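Section 4: Folding on the bed

If you've followed me this far, you have a warm heap of laundry and nowhere good to put it. I fold on the bed. I've tried the kitchen table and the top of the dryer, and the bed wins every time, mostly because a dropped sleeve lands on something clean. This section covers getting the bed ready and then folding towels and soft shirts, which go the same way for the first few steps (button-downs get their own section, they're a pain).

What you need

A made bed, or at least a bed with the bottom sheet pulled flat
The Ullitz basket from Section 2
The Gundthorpe folding board, if you bought one. It's optional and I only use mine for shirts.

Getting the bed ready

1. Push the pillows and blankets up to the head end, or take them off completely. You want open sheet in front of you.

2. Pull the bottom sheet tight and tuck the corners back in. My Florkier sheets creep off at the foot end, so I do that side last.

3. Run your palm across the sheet. Lint and crumbs love a fresh towel.

4. Put the basket on the floor by your weaker hand. I'm right-handed, so mine goes on the left.

Note: A plain, light sheet makes dark socks really easy to spot. On my old striped one I lost them constantly!

Opening out a towel or shirt

5. Take one piece from the pile. Leave the rest where it is, even if it's a mess. Small stuff can sit near the edge of the bed until you get to it.

6. Find one corner and pinch it. Don't grab a fistful, or you'll fold the wrinkles right in.

7. Find a second corner and take hold of that too. Keep the first one pinched while you look. With a soft shirt, the two bottom corners of the hem are easiest.

8. Lift the piece a little way above the sheet and draw your two holds apart.

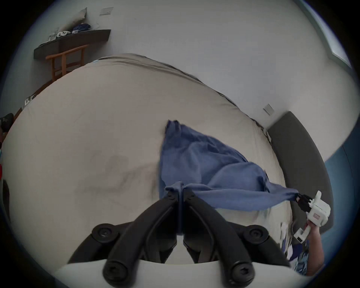

Fig. 6. Blue cloth held at two points over the bed, before smoothing.

9. If the fabric sags between your two holds, move them farther apart until the edge between them is fairly straight. Stop there. You're looking for straight, and stretching won't get you a better fold.

10. Give it one gentle shake, then lower the far part to the sheet first and bring the held edge down after it.

11. Smooth from the middle outward with the flat of your hand. Creases that run on a slant usually mean your two corners weren't neighbors – pick it up and go back to step 6.

Caution: Go easy on old towels with thin spots. Brendan Moynihan, my brother-in-law, snapped one like a whip and came away with two towels.

Folding

12. For a towel, bring the left long edge over to the right one and line up the corners. Smooth it, then fold top to bottom, then once more the same way.

13. For a shirt, turn it face down. Fold each side in toward the middle, lay the sleeves flat, and bring the hem up to the collar. If you're using the Gundthorpe board, center it just under the collar before you start and slide it out before that last fold.

14. Stack towels with the folded edge facing you. They come off the shelf one at a time that way.

Note: My linen shelf is 300 mm deep, and step 12 gives me a bundle that just fits with my bath towels. Yours may want thirds – try one before you do the whole pile.

If it keeps going wrong

The bundle is lopsided: you probably skipped step 11. I skip it too when I'm tired, and I can always tell later.

The cloth slides around while you fold: the sheet under it is loose. Go back to step 2.

There's a fat lump in the middle: check for a sock. Towels eat them in the dryer.

Once the bed is clear, put the towels away before you start on the fitted sheets. Those are in Section 5, and you'll need the whole mattress for them.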